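Kanedwood Textile Reuse Program
Progress report, second reporting period

Status against plan

Collection and sorting are on schedule. Resale is behind. The repair workshop opened in January, one month later than stated in the application, after the electrical inspection at the Duner Street unit had to be repeated. No change to the total budget is requested.

Collection

Households on the route now number 193, against a target of 180 for the period. Pickup remains fortnightly. Twelve households left the route, mostly through moving, and were replaced from the waiting list. Bags are weighed at the door of the unit and again after sorting. The two weights did not agree in the first weeks of the period. The cause was the older floor scale, which drifted under loads below 3 kg. It has been withdrawn and all bags now go over the bench scale.

Sorting

The four-grade system described in the application was reduced to three. Grades B and C could not be told apart consistently by different sorters, and the buyer, Kettunen, paid the same rate for both. The merged grade is recorded as B. Figures from the first period have been restated on this basis in the attached workbook, tab 4.

Of the material sorted, 57 percent went to grade A or B. The remainder went to fiber recovery, with a small residue to waste - chiefly items with mildew or heavy oil staining. Bed linen is sorted separately from clothing as of this period. It is heavier per item and was distorting the averages.

Repair workshop

The workshop runs on Wednesday evenings with two domestic machines and one overlocker. Zipper replacement takes up most of the bench time. The stock of separating zippers ran out twice and the reorder level has been raised. Seam repairs on knitwear are being deferred until the second overlocker is delivered.

Resale

Sales through the Ceso outlet reached 13 percent of grade A items, against a target of 20. Winter outerwear sold well. Sweaters in dark colors did not, and will be marked down before the end of the season. Ceso has agreed to a second rail near the entrance at no extra rent. The revised forecast assumes the target is met in the final quarter of the grant, not in the next one.

Household storage and bedding

The guidance sheet for households was revised to ask that clothing and bedding be bagged apart, and that quilted items be folded flat. Sheets in the old format are still in circulation and will be accepted until stocks are used up. 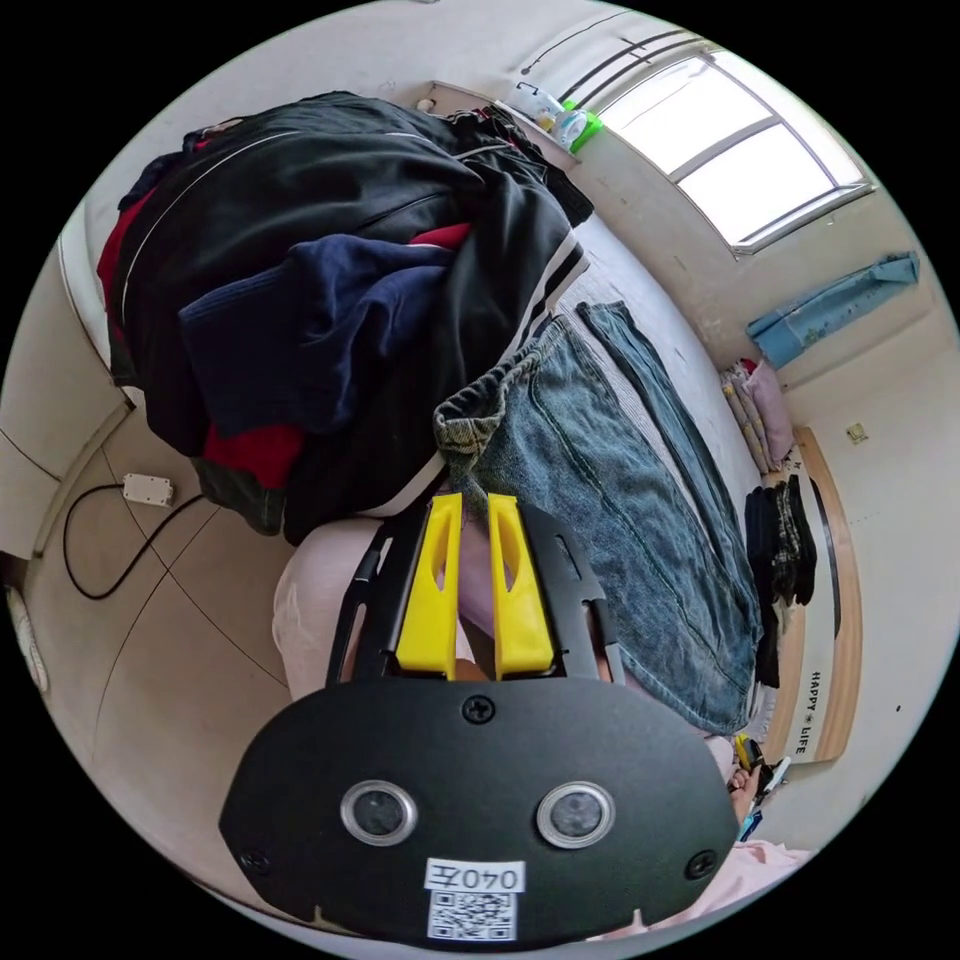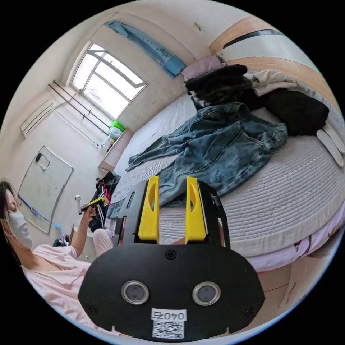
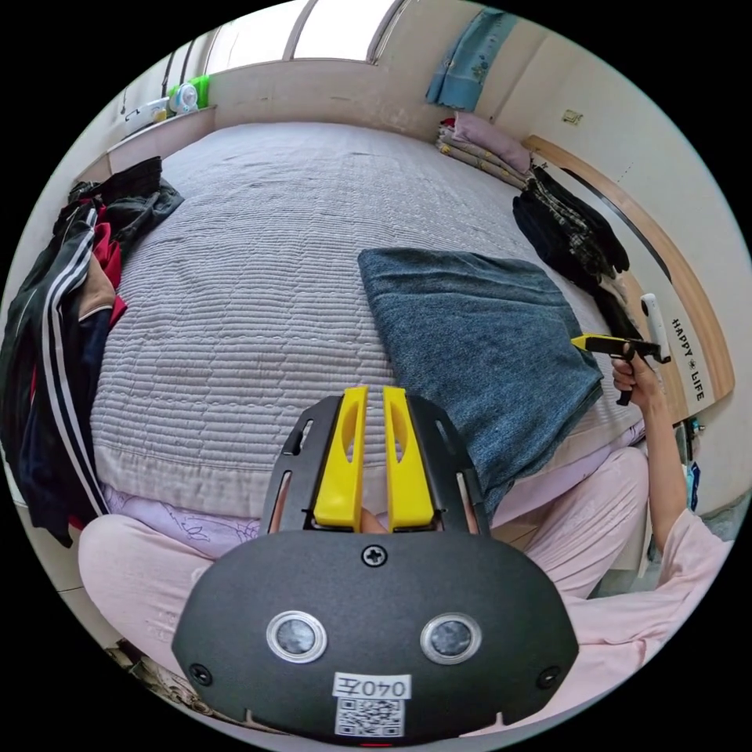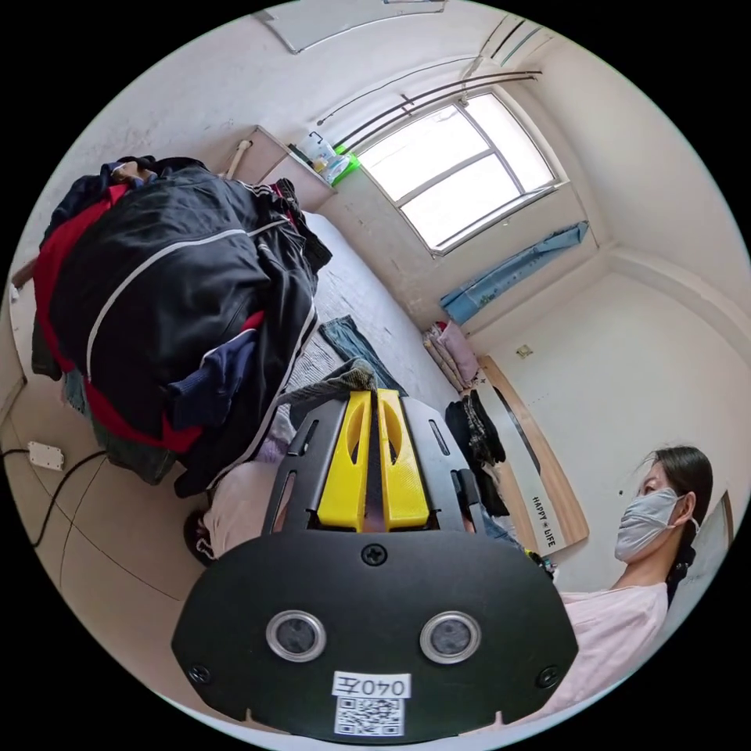
Venla Nurmi, on reading the draft, asked that the restated first-period figures be shown next to the originals, as the change from four grades to three makes the recovery rate look better than it would have under the old method. She also noted that the resale target was set before the Ceso rent was known, and would prefer to see it expressed as income per kilogram in the next report - the item percentage says little when coats and T-shirts count the same.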